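From: Sem Van der Linden
To: workshop list
Date: Monday, August 4, 2025
Subject: Re: [workshop] Bench grinder keeps tripping the breaker

Aslı Çetinkaya wrote:

> I picked up a used Heltby bench grinder in July and have had trouble
> with it since the second week. It starts, spins up to full speed, and
> then a few minutes in the breaker for the garage goes. Sometimes it
> goes right at startup. The wheels turn freely by hand. I have tried
> it on both outlets along the back wall with the same result.
>
> The same circuit runs the lights and a small Akyol compressor. Is
> this the motor, or is it the wiring? I would like to know before I
> spend money on either one. Also, the left wheel has a wobble and I
> don't know if that matters.
>
> Aslı

Aslı,

Start with the compressor. You didn't say if it was switched on when the breaker went. If it has an automatic pressure switch it can kick in at any time, and a compressor motor and a grinder motor starting close together will take down a lot of garage circuits. Unplug it at the wall for a day and run only the grinder. If the breaker holds, you have your answer and it cost you nothing.

If it still trips, look at what kind of breaker it is. A plain one trips on too much current. One with a test button on it can also trip on leakage to ground or on arcing, depending on the type, and an old grinder full of metal dust will often leak a little. Mine did. I unplugged it, took off the bottom plate and got a good handful of gray dust out of the base with a brush and a vacuum. Don't use compressed air in there, it pushes the dust into the windings and the switch.

While you have the plate off, look at the capacitor if yours has one. A bulge or any oily residue means it should be replaced. They can hold a charge after the cord is pulled, so if you aren't used to handling them, let a motor shop do that part. Check where the cord comes in too. The strain relief on the older Heltbys goes hard and the insulation cracks right behind it.
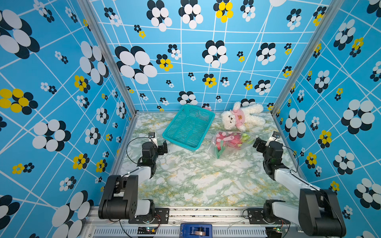
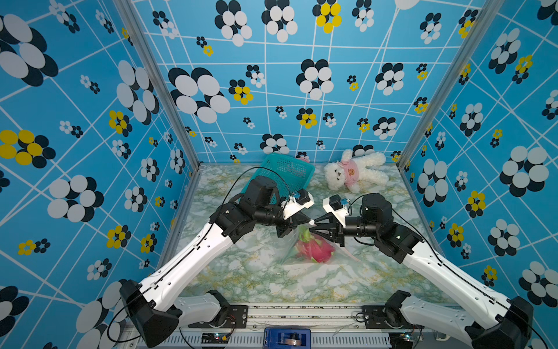

On the wobble – yes, it matters, and I would stop using that wheel until you have sorted it out. First find out if the wheel is out of true or the shaft is bent. Pull the plug, take the wheel off, and turn the shaft by hand with a pencil held on the tool rest so the point almost touches. If the gap stays the same all the way around, the shaft is fine and the trouble is in the wheel or the flanges. Make sure both flanges are the same size and clean, and that the paper blotters are still on the sides of the wheel. The previous owner of mine had thrown them away.

Before a wheel goes back on, do a ring test. Hang it on a finger or a dowel and tap it lightly with a screwdriver handle. A sound vitrified wheel rings. If it gives a dull thud, throw it out. Remember that the left side has a left-hand thread on nearly every grinder, so the nut comes off clockwise.

If you end up buying a new wheel, check that the speed printed on it is higher than the speed on the motor plate. I have been using the Brirkano ones and they have run true from the start, with only a light dressing needed. I paid more for a Motesow wheel last year and had to send it back.

Let us know how the compressor test goes, and post what it says on the motor plate if you can read it. Amps and hertz are the useful ones.

Sem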